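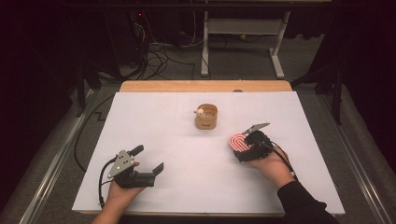 Cor De Smet has been looking for bits of the Geerts foundry for most of his adult life, and when he opens the door to his workshop he is already talking. "You've come on a good day. The second wheel is out of its crate and you can get right up to the hub!"

The wheel in question belongs to a field gun carriage, one of a batch of 60 that the Geerts works turned out for the coastal forts in the 1870s. The guns themselves were scrapped long ago, nearly all of them. The carriages went to farms, where a good set of iron-tired wheels was worth having, and that is where De Smet goes looking.

He got started at 14, when an uncle took him to a barn clearance outside Warnix and he saw a foundry mark on what everyone was calling a hay cart. "It had a G with a little crown over it, and a number, 133. I wrote it on my hand. I had no clue what it meant, but I knew farmers didn't number their carts." It took him four years to learn that the numbers ran across several batches, and that 133 was a late one, made after the works had changed the way they fitted the axle.

That change is what he most wants to talk about. The early carriages had a solid axle bed cut from a single piece of oak, and the records from the fort at Ratora are full of complaints about it splitting. "Every winter, the same letter. The gunner captain writes to the foundry, the foundry blames the oak, the captain writes back and he's furious. I love that man. I've read all his letters and I feel like I know him." The later axle bed was iron, boxed and riveted, and De Smet can spot one from across a field.

Dario Russo joined him on the project a few years ago, after the two met at the Cludari archive, where they had both asked for the same box of drawings. Russo's interest is in the shot and shell. He is quieter, at least until you ask him about fuzes.

"People think a shell is just a big bullet," he says. "But look at the drawings from those years and you see these foundries trying everything. Studs on the outside, then a lead coat, then a copper band. They'd make a batch, fire them out to sea, and go walking on the beach at low tide to see what they could pick up." The Ratora fort kept a book of those trials, and he has been copying it out by hand. The handwriting changes halfway through and gets much worse. He is rather fond of the second writer anyway, who drew tiny sketches in the margins of how each shell had broken up.

Does any of the shot survive? "Oh, plenty!" says De Smet, before Russo can answer. "It's holding gates open all over the county." Russo laughs and says that's true, he has seen two used as doorstops in the same house. He asks owners to have anything hollow looked at properly before they move it or try to clean it, and he will not handle one himself until that has been done.

The plan is to have one complete carriage standing on its own wheels by October. They have the axle bed, the trail and both wheels, though one of the wheels needs new spokes and the elevating screw is still missing. De Smet has a drawing of the screw and could have one made, but he would much prefer to find one. He has a lead on a cider press with a suspiciously fine thread.

"I called the lady and asked if I could see it," he says. "She said I could come any time before noon, and would I mind bringing some empty bottles."

Once the carriage is up, it will go on loan to the fort, in the same gun bay the captain wrote his letters about. Russo wants the trial book displayed next to it, open to one of the pages with sketches. They haven't agreed on which page.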